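Gripper pinch rules for cloth folding: does anyone really follow them?

Posted in Robots and Automation, September 25, 2019

Our group at Skirville got a two-page handling guide with the hand grippers. It says to take a towel by the end, fingers upright, and never grab the bedding with it. Fine. It also says to clear the bed first and throw out any take that breaks a rule. Is there evidence behind any of this, or did somebody just like writing rules?

gatar_bench

I'd keep the pinch rule and question the rest. My own practice is to close on the end of the towel and check that only the towel is between the fingers before moving. You can do that in a bedroom as it is, with bedding and clothes heaped at the head of the bed.
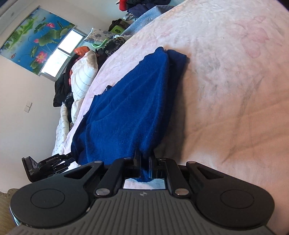
Sorensen

The "clear the bed" line reads like it was copied from a factory sheet. Real bedrooms have stuff in them. Ask whoever wrote it what went wrong when the bed wasn't cleared. When I asked about a similar rule at Gidis, I got a shrug. We did 2000 folds without it and I couldn't tell the difference, though I admit we never compared them properly.

Don't throw takes out either. Tag them with the rule they broke and keep them.

towelguy2

just follow the guide, its there for a reason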